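September, notebook, drawer task

Went through the handheld demos for Plisader again before training. 3477 clips came in, 2218 left after filtering. Most of what we dropped was lost tracking when the wrist camera gets close to a cabinet and sees mainly plain white panel. Torunn Strand thinks the filter is too strict on those. I reran it with the looser threshold and got almost 400 back, but the gripper path jumps in too many of them. Keeping the strict version for now.

Small boxes standing upright against the back wall of a drawer are still the worst case. The policy comes in too flat and the tips meet the front panel first. Kjell Westerberg suggested approaching from just above with the fingers open and closing late, so the new demos are all done that way. Bandage box first, other boxes after.

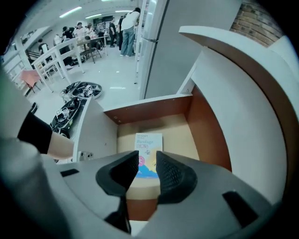

Split for the next run: hold out 3 drawers completely, no clips from them in training. Same seed as last time. Need to check that the width signal is in sync with the video before anything gets uploaded to Grusel, it was off by a few frames in the last batch.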